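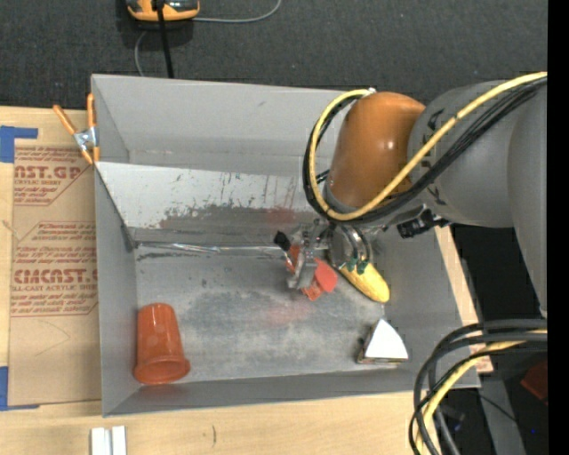
Has anyone here rented the Tindholm bin-picking kit and gotten the cable routing to behave? We have it until the end of August, and the trial fee covers 200 supported picks, which I assume is the number somebody at Barnum came up with over lunch. My gripe is the bundle that loops over the orange joint, yellow cable on top and the black ones tucked in beside it. Every time the wrist has to turn far for something in a corner, the software stops and warns me about "tether strain." Cups seem to be the worst, at least the ones lying down in a corner with the rim toward the wall. The brochure says "no cable management required," and I would like to meet the person who wrote that. Do I buy the 200 dollar guide arm they keep emailing me about, or is there a setting?

Hanneke Van Loon

There's a setting. Motion, then Wrist, then Preferred Turn, and it ships on "shortest," so it will happily wind itself up all morning. Put it on "return to center" and each pick gets slower by some 3 seconds, but my warnings went from constant to maybe one a shift. Leave more slack at the last tie before the joint too - the installer pulled ours tight enough to play a tune on. I'd skip the guide arm. We bought it, and it now holds up a calendar.

Also clamp your bin to the table if you haven't. A bin that creeps gives you strange reach errors that look a lot like cable trouble.

Evangelia Zervas

we sent ours back and got the Geerts one. no problems

Marijke Vermeulen

Evangelia is right about the setting, but check your version first. Before version 17 the menu is there and does nothing, which cost me a Sunday. Support will send you the update if you ask twice. If you're still in the trial, get them to reset your pick count as well, they did it for me.

Rianne Brouwer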